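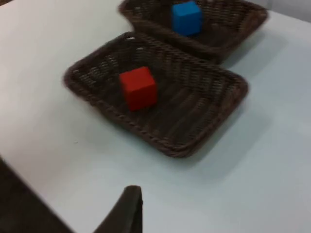 Block transfer setup: two wicker baskets, one red cube, one blue cube.

Planning a Two-Arm Tabletop Cell: Frequently Asked Questions

Maintained by Edvin Hovland, Equipment Planning, Prorkia. Questions about a specific order go to your account contact.

Jump to: Budget | Table and room | Arms and grippers | Cameras | Task materials | Lead time and support

BUDGET

What does a quote for a two-arm cell include?

Two arms, two grippers, the control computer, the table, the camera set and mounts, cabling, and one commissioning visit. Task materials, wall panels, floor work and electrical work are quoted separately. Training beyond the commissioning visit is also a separate line.

How should I split the budget between arms and everything else?

Price the arms last. Buyers who start with the arms tend to run short on mounts, spare fingers and compute. List the tasks you intend to run in the first year, work out the reach and payload those tasks need, and then look at arms. For light pick-and-place work, payload is seldom the limit. Reach and cable routing usually are.

Can I buy one arm now and add the second later?

Yes. Order the wide table and the two-arm controller at the start. The controller can run one arm with the second port idle. Upgrading a single-arm controller means a full swap and a new commissioning visit, and the old unit has little resale value.

Is leasing available?

Leasing is handled by Vatedier. Terms cover the arms, grippers and controller. Tables and camera mounts are sold outright. Leased arms must stay on a service plan for the whole term.

What consumables should I plan for?

Finger pads, cable ties, strain-relief clips, table cleaner, and wrist cables. Wrist cables flex with every motion and should be carried as a stock item. We suggest four spare finger pads per gripper in the opening order.

TABLE AND ROOM

Why is the standard table white?

Contrast. Most task objects separate well from a white top, and marks or debris show up during daily checks. A white top does reflect light, so use diffuse overhead fixtures. If your parts are white or clear, ask for the dark top. The price is the same.

Do I need wall panels behind the table?

They are optional. A plain background keeps foot traffic and clutter out of the camera views. If you already have a blank wall, measure it before ordering panels. Seams between panels are acceptable for most users.
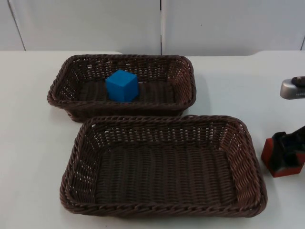
Blue cube in the rear basket, front basket empty, parts of both arms at right.

How much clear table space should I allow around the work area?

Enough for each gripper to wait beside the objects without hanging over them. Lay out the largest object set you expect to use, mark its outline with tape, and check the waiting positions against the outline. Do this before the base plates are bolted down. Moving a base plate later means new holes and a new calibration.

Can the table share a room with other equipment?

Yes, provided the floor does not carry strong vibration and the lighting can be held steady. Rooms with large windows need blinds. Put the blinds in the room budget, not the cell budget - purchasing departments often reject them as cell items.

What power and network connections are needed?

One dedicated circuit for the controller, one ordinary outlet for cameras and lights, and one wired network drop. Wireless is not supported for the camera streams.

ARMS AND GRIPPERS

Do both grippers have to be the same model?

No. The controller stores a separate profile for each side. Matching grippers cut the spares list in half and make it possible to swap a unit across during a fault. Mixed grippers make sense when one side has a clearly different job.

Which finger length should I order?

Choose by the deepest container in your task list. The fingers have to reach the floor of the container with the housing still clear of the rim, and they need side clearance to open around the object. For shallow trays the standard finger is sufficient. For deep bins order the long finger, and expect a little more flex at the tip.
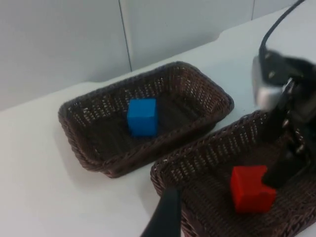 Gripper at the red cube in the near basket; blue cube in the other basket.

How do I check clearance before I buy?

Send us one of your containers and one of your parts. The demonstration bench at our Druvik site runs container checks every Wednesday. You will receive a sheet listing finger length, opening width and approach angle. The fee is credited against a later order.

Are third-party fingers allowed?

Yes, if they use the standard bolt pattern and stay under the weight limit in the gripper manual. Damage caused by third-party fingers is not covered under the service plan. The Ekanayake adapter plate, part 326, is needed for older bolt patterns.

CAMERAS

How many cameras should I budget for?

At minimum, one at each wrist and one fixed view of the table. The fixed view shows the overall layout. The wrist views show the object and the fingers at close range, where the fixed view may be blocked by an arm. Additional fixed cameras can be added later without changing the controller.

Will wrist images be sharp while the arm is moving?

Not always. Fast motion and long exposure both add blur. More light is the cheapest remedy, so price the lighting before pricing a better camera.

TASK MATERIALS

Do we need special test objects?

No. Baskets, blocks and trays from ordinary shops are fine for early work. Buy duplicates at the same time from the same batch, as household goods change shape and color between production runs. Woven containers vary from piece to piece, so label each one underneath and record which was used.

LEAD TIME AND SUPPORT

How long does delivery take?

Standard cells ship six weeks after the deposit clears. Dark tops and long fingers add two weeks. Orders placed in December are scheduled in the new year.

Who should be present at commissioning?

The person who will run the cell daily, and someone with authority to approve the floor layout. Have the circuit and network drop live before the visit. A repeat visit caused by missing power is billed at the standard rate.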